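Walid Karam can't stop grinning about his planner. "It used to think for ages before a simple reach," he says. "Now it takes 30 milliseconds and I'm still not over it!"

He and Jelle Declercq write the motion software at Dorano, mostly for arms that carry a depth camera up by the gripper.

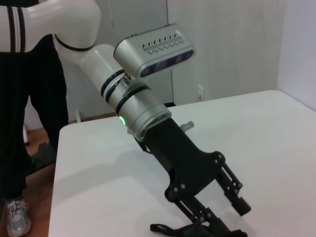 GRISTSTEAD, August 26, 2018 – Declercq looks after the perception half, and she talks fast. "The depth data is noisy, shiny stuff especially, so we keep over 100 past readings and let them vote," she says. A plain white tabletop is harder than it looks, she adds (very little texture to grab onto).

Karam's favorite part is the replay tool they built in July. "You scrub back to the bad plan, change one number, run it again. I love it."

Next up is grasp scoring, and Declercq already has a branch open.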